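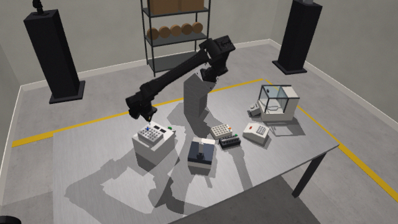

About Retstead Community Language School

Retstead began in the front room of Melina Tzavaras, who wanted her own kids to be able to chat with their grandmother on the phone, and who ended up with half the street's kids as well (plus a few of their parents, who swore they were only staying for the coffee). These days we have 94 students and 7 teachers, and we run 2 terms of Greek a year for beginners right through to people who grew up with the language and have let it go a bit rusty.

Our classes are small and fairly noisy. There's a lot of reading aloud, a fair bit of singing and, in June, a big shared lunch where everyone orders and asks for seconds in Greek — or has a good go at it!

Themis Tsakiris looks after enrolments and our lending library, which has grown to around 300 books, many of them from the Christodoulou family. Do drop him a line if you're not sure which level would suit you.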